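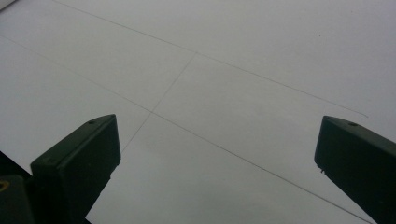

Farah Govindasamy

Support > Drawing Room Services > Marking and Layout > Ticket 1054

Fri 17 June

Subject: Pencil lines on layout surface too faint to follow; crossing line runs past the lower rail
Reported by: Dimas Simanjuntak, Teuber workshop
Handled by: Farah Govindasamy, Layout Support
Priority: Normal
Status: Resolved, one item carried over to July

Summary of the report

The Teuber workshop reported difficulty in reading the guide lines on the layout surface for the Warnik panel. The layout consists of two long lines running side by side on the diagonal, with one short line drawn across them. The requester stated that the lines were hard to see from the working position, that the short line did not stop where the instruction sheet says it should, and that it was unclear whether the two long lines were intended to be parallel. Work on the panel was suspended pending a reply.

Initial findings

The lines are thin and dark gray, with a light and slightly uneven stroke. The surface is a pale gray-white, and under even but dim light there is limited contrast between the two. The upper long line grows a little fainter toward its right end and finishes in a small taper. The short line begins at the upper line, crosses the lower one and continues a short distance before fading out.

The band between the long lines appears to narrow slightly toward the right. This is consistent with viewing the surface at an angle and is not sufficient evidence of an error. The requester was asked to measure the gap directly before redrawing anything.

Step 1. Lighting

The requester was asked to switch on the second row of lamps and to look at the layout again from the same position. Reply received the same morning: the lines were easier to find, but the right end of the upper line remained difficult. Lighting was accepted as a contributing cause only.

Step 2. Measurement of the gap

The gap was measured with a steel rule at the left, at the short line and near the right end of the upper line. The requester reported the same reading at all three places. The long lines are therefore parallel and may stay as drawn. The query on this point was closed.

Step 3. Crossing line

The instruction sheet for the Warnik panel calls for the short line to run from the upper line to the lower line and stop. An earlier issue of the same sheet, still in circulation at Teuber, allows an overrun of up to 1000 hundredths of an inch so that the crossing point can be found again after trimming. The requester confirmed that the earlier issue had been used.

It was agreed that the overrun does no harm to the layout. The requester was advised to leave it in place until the panel has been trimmed and then remove it with a soft eraser. Hard erasers are not to be used on layout surfaces, as they leave a polished patch that will not take pencil well.

Step 4. Line weight

The requester had been using a Zeser pencil from the general supply drawer, grade not marked. A softer pencil was issued under stock number 3000. Instructions given were as follows:

Clean the straightedge before placing it on the surface.
Go over each line once, in a single pass, with steady pressure.
Do not lift the pencil early at the right end of the upper line.
Leave the overrun on the short line as it is.

The requester asked whether the upper line should be extended at its right end to match the lower one. It should not. The sheet shows the upper line ending first, and this is unchanged between the two issues.

Reply from requester

"All three lines gone over and readable from the stool. Happy to carry on. Please send the current sheet, as ours is plainly the old one -- the copy in the Pikuvo binder is the same." D. Simanjuntak

Resolution

The lines were legible after redrawing, and the requester has resumed work. Issue 2 of the instruction sheet has been sent to Teuber with a request that all copies of the earlier issue be withdrawn, including the one in the Pikuvo binder.

Carried over

Marking of pencil grades in the general supply drawer is to be reviewed in July. Until then, staff preparing layouts should draw a test stroke on scrap of the same stock -- and view it from the working position -- before starting.

Any further correspondence on this matter should quote the ticket number.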